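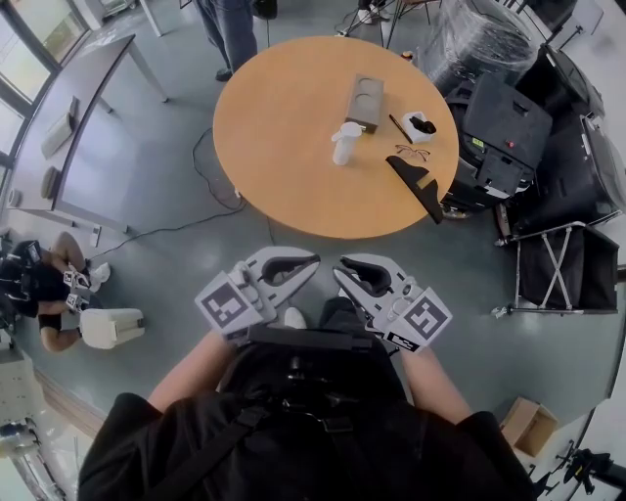
Skallusska Meditation Archive: progress to August 27, 2021

Prepared by Jade Leclerc for Barrett Brannigan, Beaudoin Trust

Of the 40 recorded talks on breath prayer, 15 are now transcribed. Checking against the Sanskrit sources is complete for four. The remaining transcripts use mixed spellings for chant titles and will be corrected in August.

Spend to date is £3,000, all on transcription. No change to the budget is requested.

Filed under: Faith & Practice, Grants
2 comments | 4 shares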